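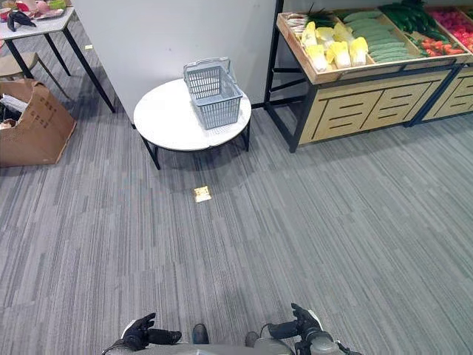

Basket on the small round table.

A few posts on fixed-rate bonds and easy-access accounts, as I keep getting the same questions.

A fixed-rate bond pays you one rate for a set term. You agree to leave the money alone until it ends. Most providers won't let you take it out early, and the few that do will charge you for it.

An easy-access account lets you move money when you want. The rate is variable, so the bank can cut it. They have to tell you, but the email is easy to miss.

I had two accounts at Skidura last year. One was a bond, one was easy access. The easy-access rate dropped in September and I didn't notice for weeks.

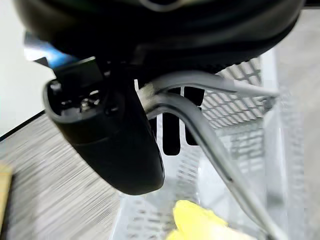
SAVINGS BASICS

Bilal Saab asked whether it's worth fixing a small amount. Check the minimum first. Hasari wants £500 to open a bond. Obeidat wants £800 and only takes it in one payment.

Look at when interest is paid as well. Some bonds pay monthly, some once a year, some only at the end. If it all lands at the end of a 3-year term, it may all count for tax in that one year - worth checking before you sign.

When a bond matures, you get a letter or a message asking what you want done. If you don't answer, some providers roll it into a new bond at whatever rate they have that day. Put the date in your calendar.

Sawsan Aoun asked about bonus rates. Read what the rate falls to once the bonus ends, and compare that figure with the others.

I keep my emergency money in easy access and fix what's left over. Next thread will be on cash ISAs.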